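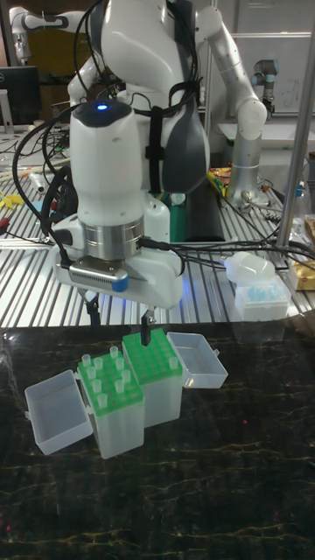
Teaching a Robot Arm to Move Pipette Tips by Remote Control

Project report, Mersha Robotics Lab
Andor Bárány
November 5, 2018

1. Background

Filling and sorting tip boxes is a chore in any wet lab. Half-used boxes pile up, and somebody has to combine them by hand. My project asked if an arm could learn to move tips from one box to another by copying a person, with no positions written into the program. The work was done in the Mersha lab in Plurnwood as part of the two-semester project course. I started in January with no experience of teleoperation.

The task has a small target and a small tolerance. A tip is light, narrow and slightly tapered, and it has to come straight up out of its hole. If it leans on the way out it catches the rack and can drag the whole box along.

2. Setup

The arm has a two-finger gripper with a camera mounted on the front of it, facing the work. The boxes are placed on the dark stone slab at the front of the table with their lids folded open to the sides. The slab is polished, so the boxes slide easily. We tried a rubber mat under them, but the gripper fingers touched the mat when they reached low, and I went back to the bare stone.

Racks are green and the tips are white, which helped the camera a good deal. Early tests with a clear rack went badly.

I controlled the arm with Coltska, the lab's remote-control program. The operator holds a handle in one hand and the arm follows the motion at a reduced scale. A foot pedal pauses the link so the operator can bring the handle back to a comfortable position. Before that I tried guiding the arm by hand, by holding the wrist and pushing. It was fine for large moves. Close to the rack my own hand blocked the camera, and the recordings were useless for training.

3. Recording the demonstrations

One demonstration is one tip: reach, close the fingers, lift, move across, lower, release. I threw out any run where I dropped the tip or bumped a box. After that 3463 demonstrations were left. I recorded almost all of them myself, and the rest were done by two other students in the course.

The tips were set out in irregular patterns with gaps between them. In my first batch I had filled the racks row by row, and the arm learned the order of the rows. It went to the next hole in line even when the hole was empty. Mixing up the pattern fixed this, but the first batch had to be dropped.

Fatigue was a bigger problem than I expected. After 38 minutes or so my lifts started to lean to the right. I could see it when I plotted the wrist angle, and the trained arm leaned the same way. I then kept sessions to 32 minutes with a break after each one.

4. Results

The trained arm does well at reaching and closing on a tip that has empty holes next to it. It has trouble in crowded parts of the rack, where the fingers push against the neighboring tips. Placing is weaker than picking. The arm often stops a little above the hole and lets go early. I think this comes from my own habit of slowing down there and using the pedal - the pauses are in the data, and I did not remove them.

Moving a box by a finger's width made no clear difference. Turning it did. I had always kept the boxes nearly square to the table edge, so the arm had no recordings of anything else.

5. What I would change

I would cut the pedal pauses out before training and record with the boxes turned at different angles. Narrower fingertips would help in the full rows. The lab has ordered a set from a shop in Proltthorpe, but they did not arrive in time for this report.

The handle also needs some kind of force signal. Working only from the camera view, I could not tell when a tip touched the bottom of its hole, and I guessed from the way it tilted.

The recordings and the plotting scripts are on the lab drive in the Coltska folder. Runs from the dropped first batch are kept separately and should not be mixed in.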